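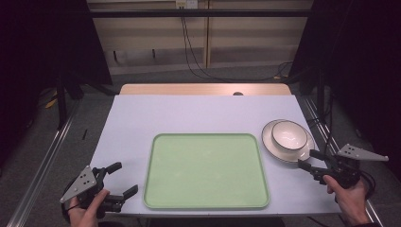

Last updated February 25, 2018

Software corner: Deler gets a new front end, Kosix loses a thread

Quick one this time, I have a merge open and it's going badly.

Big news first. The hand-held grippers now talk to the same recorder as everything else. If you've been running the old two-script setup (one terminal per hand, pray they start together), stop. Pull Deler, delete your local copy of the old launcher, use the new one. One process, both hands, one clock. The tray-and-dishes task is the first one moved over and it's the one all the numbers below come from. Plate, bowl, tray, two hands. Simple on purpose.

Why it mattered. Each side used to get its timestamp from whichever USB read came back first. Left and right could drift by 25 ms over a long take and you'd never see it in playback, because playback lined them up by frame index. Looked perfect. Then you train on it and the policy closes the right jaws a hair early, every time, and everybody blames the policy. I blamed the policy. Spent most of a week on learning rates. Sorry to whoever was waiting on the GPU box.

Fix is boring. Stamp at read, on one monotonic clock, keep the raw stamp in the file, resample later and only later. Kosix does the resampling now and it's off by default. If you want it you ask for it. Default rate for jaw opening is 200 Hz, camera stays at whatever the camera does.

What changed in the file format

Jaw opening is stored in millimeters. Used to be raw encoder counts on the left and a 0 to 1 value on the right, don't ask. Converter is in the tools folder. It reads old takes and writes new ones next to them, doesn't touch the originals. It will refuse to run if the calibration file is missing, and it'll say so in a full sentence now instead of dumping a stack trace.

Pose is in the table frame. Z up, origin at the near left corner, meters. Please please don't add a second convention. If your planner wants something else then convert inside your planner.

Task labels are plain strings. No more integer codes. There was a spreadsheet mapping codes to tasks and three versions of it were floating around, and code 9 meant "bowl onto tray" in one and "abort" in another. Guess how we found that.

Perception

The segmenter is better on pale stuff but still not good. White plate on a near-white work surface is about the worst thing you can hand it. The dark line around the rim is what saves us, the edge term locks on to that and fills inward. Turn the exposure up too far and the line thins out and the mask leaks all over the table. So there's an exposure check at startup. If it's clipping you get a warning and the take gets tagged, it doesn't get blocked. Mackenzie wanted it blocked. We compromised on a very loud warning.

Stacked dishes are the other sore spot. A bowl sitting on a plate comes back as one object maybe more often than I'd like to put in a newsletter. Gill has a branch that fits two ellipses instead of one and splits if the centers agree but the radii don't. Works nicely from straight above, gets confused at a low angle when the bowl hides the far rim of the plate. Not merged. If you want to try it the flag is split_stacks, and send me the bad ones, not the good ones, I've got plenty of good ones.

The tray is easy. Big green rectangle, rounded corners, no complaints. We fit the outline then shrink it to get the usable flat area inside the rim, and that polygon is what the planner gets as a place target. If your placements are landing on the rim, your shrink value is probably still at zero. Old config files have it at zero. Check yours.

Planning

Grinus picked up a two-arm mode. It takes the two recorded hand paths, turns them into timed waypoints, checks them agaist each other for clearance and slows one side down if they get too close. It always slows the left at the moment. No good reason, it was the first index in the list. Next release it'll slow whichever one has more slack.

It also knows about the rails along the sides of the table now. Before this the collision model was a flat box floating in space, so on paper an elbow could go straight through an aluminum extrusion and the planner was delighted. The rails are in as two long boxes, padded a bit. Cables are NOT in. Cables are still your problem. If a replay takes a wide swing near a bottom corner, watch it with your hand near the stop.

Replan time is fine for a single object. For the full sequence (bowl over, plate over, both hands clear) it sometimes sits there and thinks. There's a cache that should help and a bug in the cache that means it mostly doesn't. Mackenzie Gauthier has the bug. Go easy on her, it's a nasty one, the key includes a float.

Tooling odds and ends

The take browser has a scrub bar. Finally. Drag it and both jaw traces move with the video. Double click on a trace to drop a marker, markers save to the sidecar file. There's no undo yet so be careful with the double click.

You can trim takes from the command line without re-encoding. Start and end in seconds. It snaps to the nearest keyframe and prints where it snapped to, read that line before you go deleting anything.

Recorder stops itself if either gripper goes quiet for 3 seconds. Previously it'd happily keep writing the last value forever, which gave us some wonderfully steady demonstrations of a disconnected cable.

Config files are checked on load. Unknown keys are an error. Yes this will break your config. Yes it's worth it, go look at how many of those keys hadn't done anyting in a year.

Known problems, so you don't file them again

Take browser is slow to open on the shared drive. Copy local first.

Jaw zero wanders if you start the recorder with the fingers partly closed. Start with them open, wait for the beep.

Converter drops the notes field if it has a comma in it. Fix is in review.

Two-arm mode ignores the speed limit in the config for the very first waypoint. Set your start pose close to the first recorded pose and you won't notice.

Coming up

March is for the labeling pass and for getting split_stacks to a place where I'd merge it. After that I want to pull the hand-written start and end markers out and have Deler guess them from jaw motion, you confirm with one key. Prototype gets most of them right on the dish task and falls apart on anything where people pause to think. Which is everything else.

Also someone needs to write the page on calibration. I keep explaining it in the hallway. If you've done it in the last month, even once, you know enough, write down what you did and I'll clean it up.

Release notes are in the repo, same place as always. Ping me if the converter eats something.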